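Dallero: a small app for saving and playing audio

Student project report, mobile software unit

3. What we built

Dallero is a player for podcasts and recorded lectures. The user pastes a feed address, picks the episodes and keeps them on the phone. We decided early that playback must continue when the screen is locked, and this was the hardest part of the work. The first version stopped after 5 minutes on older phones. In August we moved the player into a separate service, which we called Astero, and the stopping went away.

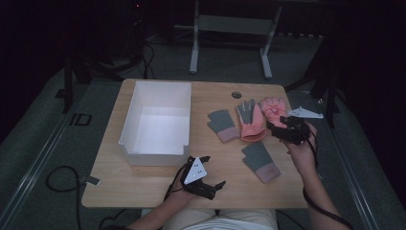
Hauwa Fashola replied to our draft that the service solved the wrong half of the problem, as the download queue was still tied to the main screen and a user who closed it would lose the queue. We agreed and rewrote the queue to save its state after every finished file.

4. Testing

We tested with 16 students from our year. Each one downloaded 3 episodes, closed the app and opened it again. The queue came back for all of them. Two students did not find the colour setting, so we moved it to the first menu.

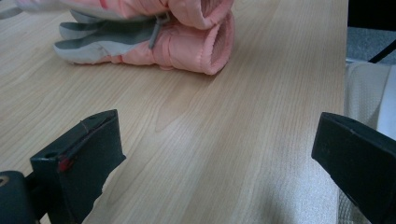
Figure 2. Pink gloves on the table.

The library screen was slow once it held 200 episodes. Evaristo Fiore found that we loaded every cover picture at full size. Now the app makes a small copy the first time and uses it afterwards. Scrolling is smooth on the phones we have, but we did not try a tablet.
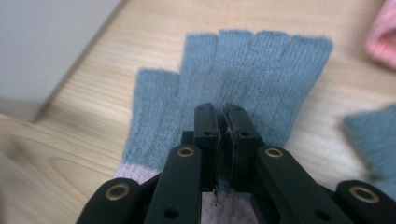
Figure 3. Fingerless glove, blue-grey knit.

5. What is left

Sleep timer: it works, but the fade at the end is too sudden.
Sync between two devices: not started.
Licence text: must be added before we share the code.

The marker should use the build from Wednesday, because the earlier one still has the old queue.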